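The Road to Ploston

The bus to Ploston left at 8 in the morning and there was no other until the next day. My mother had written that on the back of an envelope and underlined it. I got to the stop early and sat on my suitcase.

I had the keys to my aunt's house in my coat. She had lived there alone for 15 years and died in April, and it took the rest of the spring and the whole summer for the papers to come through. The lawyers were Bretard, on the square. Their last letter said the house was mine, along with the contents, and that a bill of 589 was still owed to Desjardins for the roof.

The driver put my suitcase underneath and asked if I was going for the fair. I said no. He said it was a good fair.

We drove along the river for most of the morning. I ate a roll and read the letter again. I had been to the house only once, when I was small, and I remembered a green door and being told to keep off the stairs. 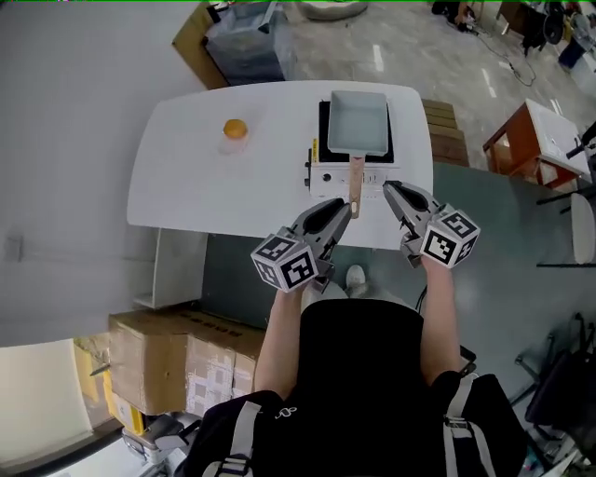
At Temis the bus stopped and everyone got off but me and a woman with a dog. The driver smoked by the front wheel. The woman asked where I was headed, and when I told her the street she said she used to buy eggs from my aunt.

"She never gave you an extra one," she said. "But they were good eggs."

I had not known about any hens.

It was raining in Ploston. I walked up from the stop with the suitcase knocking against my leg. The door had been painted brown. The first key didn't fit and the second one did, and I stood in the hall and listened to the water going down the gutter outside. The roof seemed to be holding.

In the kitchen there was a calendar on a nail, turned to the month she died. Behind the back door I found a sack of feed, half full, with the top folded over and a clothespin on it. I put my suitcase down and went out into the yard to look for the hens.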